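Pre-Session Walkthrough: Hand-Held Gripper Teaching Area, Deketti Building, Room 22
Checked by: Sheila Birkett
Went round with me: Declan Penrose
Month: March
Copy to: Roy Bloxham, Shaimaa Gaber

Same form as always, and as always I've written far too much in the comments. Please do read them, even the ones for things that passed. Anything marked FOLLOW UP has a person's name next to it, and if the name is yours and you think it shouldn't be, come and find me and we'll talk it over.

1. Walkways and exits
Main aisle clear: YES
Door opens fully: YES
Comment: Much better than last time, and thank you to whoever moved the crates. People teaching a task tend to step backward without looking while their eyes are on their hands, so I'm always going to be fussy on this one.

2. Grippers, general condition
Fingers tight, no wobble: YES on all but one
Finger edges free of cracks or sharp spots: YES
Trigger returns by itself: YES
Straps sound: FOLLOW UP (Declan)
Comment: One gripper had a finger you could wiggle with your thumb. Declan tightened it while I stood there, and it held, but I'd like it looked at again after a morning's work. One strap is fraying near the buckle. It isn't going to let go tomorrow, but these get worn for hours and I'd sooner replace it now.

3. Pinch points
Demonstrators shown where not to put their fingers: YES
Two people reaching for the same item: FOLLOW UP (Shaimaa)
Comment: When two people are showing a handover, they need to agree out loud who lets go first. I watched a pair from the Nullel group do it very nicely, with a plain "mine" and "yours" each time, and I'd love to see everybody pick that up. The force in the fingers is small, but a pinch is a pinch, and a startled person drops things.

4. Remote control station
Stop button reachable from the operator's chair: YES
Stop button tested: YES, 3 times, good each time
Arm stays put when the operator lets go: YES
Second person watching the arm: FOLLOW UP (Roy)
Comment: The watcher is still wandering off for coffee. I understand it - the afternoon runs are long and not much happens - but whoever is driving can't see the far side of the arm. If the watcher leaves, the driver stops. Roy has promised to say so at the 9:15 meeting.

5. Demonstrator comfort
Breaks taken and written down: MOSTLY
Wrist or shoulder soreness reported: ONE
Comment: Cyril Sowerby mentioned a sore wrist after a long run of the bottle-turning task, and I'm very glad he spoke up. He's been moved to the lighter sorting task for now. Please don't be brave about this sort of thing. A recording made by somebody who's hurting is usually a poor one anyway, all short cuts and jerks, and the Tiromano arm will happily learn every one of them.

6. Paperwork
Session log filled in: YES, up to run 1375
Faulty runs marked: YES, apart from run 724, which has a tick and a question mark
Comment: If a run went wrong, just say it went wrong. It's no trouble to leave it out of the teaching set, and a great deal of trouble to hunt for it later.

7. Table layout and liquids
Spare items kept off the working area: FOLLOW UP (Declan)
Liquids kept away from power: FOLLOW UP (Declan)
Comment: Teaching by hand means the items have to be within easy reach, and I do know how quickly a table fills up once a session gets going. Even so, I'd like us to be stricter where there's power built into the top. The translucent pump or spray bottle is standing on the same white table as the flat strip of sockets, and I'd be happier with it on a side shelf whenever it isn't part of the task. The same goes for printed bags or cards lying close to where the gray fingers are working. Declan will mark out a spot for bottles before the next session, and I'll come by to check on it.
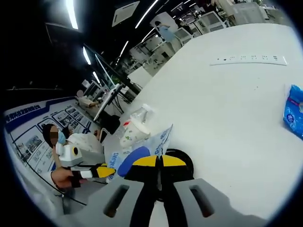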